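**Work and Automation, Unit 4: The Bench After the Arm**
Handout, revised Apr 18, 2021

Read this before the seminar. If you read it during the seminar, please at least hold it under the desk.

Last time we did warehouses, where automation is large and yellow and has a fence. This unit is about small automation, the kind that moves in on a table people were already using. Our case is Trallico, a contract testing lab that put a robot arm on its sample prep bench in January. The arm handles glassware. It picks up beakers and puts them down again, a job that used to belong to whoever had annoyed the shift lead.

### 4.1 What the job was

Before the arm, prep was 39 steps on a laminated card. Management believed in the card. The technicians believed in Lucimara Barros, who had been there longest and did it in an order of her own. When the integrator, Fledar, came to "capture the process," they captured the card. You may guess how the first week went.

Keep the two terms from Unit 2 in mind:

- **Prescribed work:** what the card says.
- **Real work:** what people do so that the card appears to be true.

A person reaching for a stirring rod in a beaker makes a dozen small corrections and would be insulted if you asked her to list them. The arm needs every one of them written down or trained in. Much of Trallico's spring went into finding out what its own staff knew, which it could have asked them at any time in the previous decade.

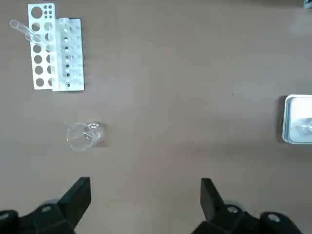 Odair Lins objects to my tone. In his view the technicians were asked, repeatedly, and several of them said "you just sort of do it" and went to lunch. He would also like it noted that he liked the card.

Noted. Odair's point is a fair one and it will be on the reading list under "tacit knowledge," where it takes up two chapters and costs a good deal more.

### 4.2 Where the hours went

The business case promised that each technician would get back 6 hours a week. They did get them back. The hours then went to:

1. setting things out where the arm expects them
2. watching the arm
3. writing up why the arm stopped
4. a weekly meeting on the first three

None of this was in anybody's job description, and for the first stretch none of it was in anybody's pay grade either. Josué Dantas filled in 616 stop reports before someone decided that he was, in fact, the robot operator. He got the title that month. The raise took longer, having to come through Medeiros, the parent company, on paper.
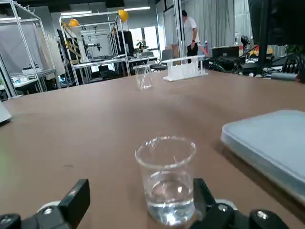 Notice what kind of work that list contains. Tending, tidying, explaining. It's the same sort of work that went unrecorded on the old card, and it's drifting toward the same people. If you're writing your term paper on invisible labor, you could do worse than start with item 1.

### 4.3 Who decides when it stops

At Trallico anyone may stop the arm. Only a shift lead may restart it. That sounds like a safety rule, and it was written as one, but look at what it does to a technician with a deadline. Stopping costs you a walk down the hall and a conversation. Abdelghani Alaoui asked for restart rights on the night shift, was refused, and took to phoning the lead at home. He had restart rights by the end of the week.

### For next time

- Read the Virkon case in the course pack. Same kind of arm, and the technicians wrote the steps themselves.
- Bring one page on a task you do without instructions. Write the instructions. Give them to a roommate and don't help.
- Gervásio Caldeira is taking the second hour. He starts on time, whatever you've come to expect from me.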